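A Board Full of Things That Fit: Project Report

Marwa Lahlou
Submitted 3/31/18
Project supervisor: Evelien Van Damme

Where this started

My original proposal was about drawer organizers. Anybody who was in the first feedback round will remember that it didn't go over very well (fair enough, I was bored of it too). What I kept from it was the part I liked, which was the question of how a thing tells you where it goes. A good cutlery tray does this without a label. So does the shape sorter my little cousin has, the one with the star piece he chews on. Ineke Segers was in my feedback group and she said why don't you just make a shape sorter for grownups, and she meant it as a joke I think, but I went home and started sketching.

So that became the project: one flat white board with blue parts that go in, on or through it. Some are easy to place and some are really annoying. We call it the Skevberg board, after a typing accident in the folder name that stuck.

The brief I wrote for myself was short. The board had to lie on an ordinary table and you had to be able to reach all of it without moving your chair. It needed a mix of round fits and straight fits. And I wanted to be able to change my mind about one area without throwing out the rest, which turned out to matter a lot more than I thought it would in October.

The paper stage

I made the first version out of cereal boxes and a glue stick. I'm proud of it, but it has no pictures in this report because it got sat on. It did settle the layout, more or less. I'd cut out a rectangle for each task and slide them around on a bigger sheet until my hands stopped bumping into things.

The big lesson from cardboard was that height matters as much as shape. I had put all the tall stuff in one strip, very neat looking, and every time you went for something on the far side of it you knocked the tall stuff over. Mieke Van Beek did it twice in a row and then just looked at me. After that I spread the upright parts out, with flat areas in between where nothing sticks up at all.

What's on it

The board is a long white rectangle and it's divided into smaller raised plates. Each plate is one little job.

There's a round part with a wide, flat base and a little upright post in the middle that you can pinch. It's the one everybody reaches for first. I don't blame them, it looks like the handle off a sugar bowl. A circle elsewhere on the board marks another round position.

Then there are the pegs. Two of them share a square plate, one short and small and the other taller and thicker. I wanted the difference in size to be obvious at a glance, so that any mistake you make is a mistake of aim and you can't blame your eyes. On the other side is a small plate with two skinny blue pins standing next to each other. Those are the mean ones. They're close enough together that putting one in means being careful about its neighbor, and I went back and forth on whether that was fun or just rude. In the end I left it in!

The last bit is the slots, one wider and one narrower, both rectangular. I added these late. Round things forgive you for turning them the wrong way and I needed something that doesn't.

The table and the light

I spent way more time on this than I planned to. The board is white and the parts are blue, so I figured contrast was taken care of, but on the pale desks in the studio the edge of the board just disappeared when you looked at it from your chair. Roscoe Obi, who runs the workshop, told me to quit fiddling with the board and change what was under it. He was right. A dark tabletop fixed it in a second. We did the same thing behind the table with black fabric, which has some creases in it that I never managed to get out (I tried the steamer, the steamer leaked).

Light was the other surprise. A white board takes on whatever color you throw at it. Under plain light the outlines of the plates are crisp. Under pink light the whole thing goes candy colored and the shallow details get a lot harder to find, because you're going by shadow more than by line. I had only used thin outlines for a couple of the round positions, and in strong color they get pretty faint. If I had tested this early I'd have made them bolder. I tested it late, so they're thin.

The board on its dark table:

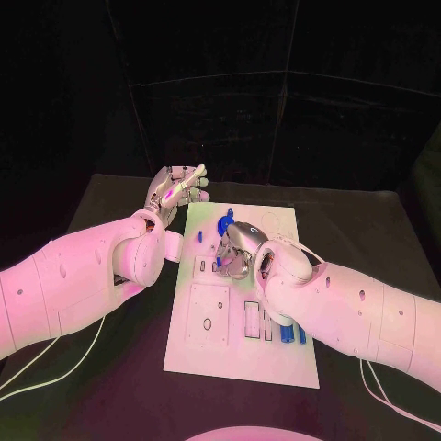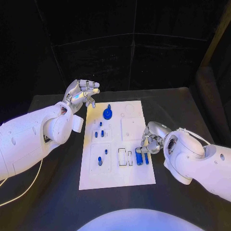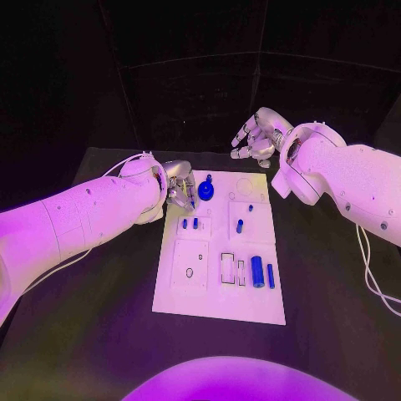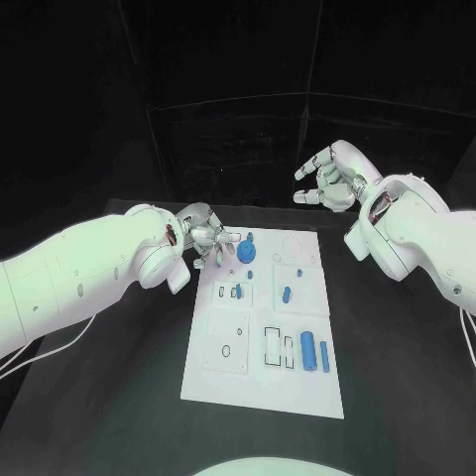

Trying it out with people

Once the layout was settled I wanted to see what people did with it when I wasn't explaining. I asked classmates and a few folks from the floor below, and ended up with 18 people over a couple of weeks. Everybody got the same start: all the blue parts in a shallow dish, a sentence from me saying "put them where they go," and then I shut up. Shutting up was the hard part.

I wrote down what they picked up, in what order, and where they tried it first. I didn't time anybody. Evelien asked me about this at the midpoint review and I still think it was the right call - as soon as there's a stopwatch on the table people start slamming things, and I was interested in the looking and not in the speed.

What I saw, in no special order:

The part with the little post went first for most people, like I said. Several of them spun it after putting it down, even though it isn't meant to do anything. I think if you put a thing like that on a board people will want to turn it, and I should either give them a reason to or make it look less like a knob.

People held the tall peg by the top and the short one by the sides. This makes sense when you think about it but I had never thought about it. When you hold the tall one by the top, a small wobble in your fingers is a big wobble at the bottom, so it took more pokes to find the hole than I expected from the bigger part.

The two skinny pins got saved for last. Nearly everyone did one pin, went off and did something else, and came back. Mieke says this is how she eats vegetables.

The slots worked best of all, I think. You could see people stop and check the part against the opening before they went in, sort of hovering over it. That little pause is the exact thing I was hoping to get from the whole board, and I only really got it there.

Fits, and how I got them wrong

My first set of holes was too tight. Not a little tight either, I had to get a peg out with pliers. I'd drawn the peg and the hole at the same size because in my head that's what "fits" means. Roscoe has a speech about this and I've now heard the speech. The second set was so loose that the pegs leaned over like they were tired. The third set is the one on the board now, and the feel is pretty good: there's a moment where it catches, you straighten it up a bit, and down it goes.

I put each part in and out 80 times to see if the fit would change. The round part was the same at the end as at the start, as far as my fingers could tell. The pegs loosened up a tiny bit in the beginning and then stopped. The narrow slot got a small nick on one corner that was my fault, I was watching a show while I did it.

Being able to swap single plates saved the project. Every one of those bad versions meant redoing one small plate and leaving the rest alone. If the board had been a single piece I would have run out of both money and patience. My budget was 200 dollars and I came in under it, mostly because Ineke gave me the dish, the clamps and the black fabric out of her own project leftovers. Thank you, Ineke.

Things I'd change

I'd have thicker outlines for the round positions, like I mentioned. I'd also give the narrow slot a little more space on its outside edge, because people with big hands ran into the tall peg on their way there (the cardboard lesson all over again, apparently I only half learned it).

I'd also like a second set of parts in some other color. All blue looks great and it keeps things honest, in the sense that you can't match by color and you have to go by shape. But it does mean that the small parts get mixed up in the dish. Two people handed me a pin at the end and asked if it was a spare.

The dish itself is too deep. Small change, but it bugged me every single session.

I thought about rounding the edges of the top openings so that parts would slide in more easily, and Evelien was in favor of it. I made one plate that way and it's so smooth you hardly notice you've done anything. It's a nicer object and a worse puzzle. I've kept it in the box with the board in case somebody wants to compare the two.

Where everything is

The board, the dish, the rounded plate and the two failed sets of plates are on the bottom shelf in the workshop, in the box marked SKEVBERG in green marker. The pegs are in a zip bag taped inside the lid. My notes from the tryout sessions are in the same box, in the yellow notebook, starting from the back because I had it upside down. If you take the board out, please use it on something dark, and count the skinny pins before you put it away.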